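Notebook, Drodura sim bench
Friday, started 8:40

Carrying on with the hand fault. Short version for whoever picks this up after me: the thumb on the Drodura hand model stops answering partway through a run, the controller doesn't notice, and the arm goes on as if it has a grip. Same thing the Cekunbridge people wrote in about last month, except they saw it on the real hand and we now have it in simulation too, so it isn't their wiring.

Pulled the overnight batch first. 273 episodes queued, 259 finished normally, 13 ended with the thumb fault. That leaves one, which I found in the log as a plain crash at load (missing texture file, nothing to do with us). Fixed the path and left it out of the counts.

All 13 are on the marble counter kitchen. None on the Midtbø kitchen, which has the same task list but a lower counter. Didn't expect that. Checked whether the Midtbø runs were using the old hand file and they weren't; same build on both.

9:55. Went through the fault logs side by side. In each one the thumb command goes to the joint limit and stays there. The reported position follows it for a while and then freezes at the last value. The freshness flag on the reading is never cleared, so the grasp check takes the stale number and passes it. Two separate problems, then: something pushes the command to the limit, and the check trusts old data. The second is the one that worries me on hardware.

10:30. Opened one of the marble counter episodes in the viewer and stepped it by hand with the tomato out on the trivet. 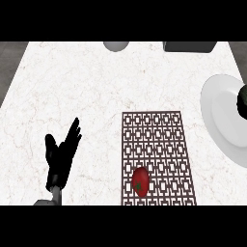 Could the real hand hurt someone with this fault? It could, mainly by dropping or throwing what it carries. The arm moves at full travel speed once the grasp check passes, and with a stale thumb reading that check means nothing. Until it's fixed, keep the hardware cell on reduced speed and stay outside the tape when the program is running.

11:15. Tried raising the wrist start height by 4 cm. Reran the faulted seeds and the thumb command stayed off the limit in every one. So the counter height matters: the planner asks for a wrist angle it can't quite get and makes up the difference with the thumb. Put the height back afterward. I don't want that left in as a fix, it only hides the thing.

Lunch.

1:20. Wrote a timeout on the joint reading. If the value hasn't been refreshed inside the window, the grasp check fails and the arm holds position. First attempt was too tight and tripped on good episodes as well, because the viewer slows the loop when it's open. Closed the viewer, widened the window, ran again. Faulted seeds now stop with a clear message in place of carrying on. The good seeds I picked still finish.

2:45. Sent the patch to the Watora branch, not main. Needs someone else to read the part where it holds position. I'm not sure holding is right if the arm is already over the edge of the counter with something heavy. Might be better to lower first. Left a note in the code at that spot.

Still open:
Why the reading freezes at all. I only handled what comes after.
Thumb limit in the planner, should be a hard stop with an error.
Reply to Cekunbridge, ask for their counter height and the raw joint log.
Full batch with the patch on, both kitchens, queued for tonight. Viewer must stay closed.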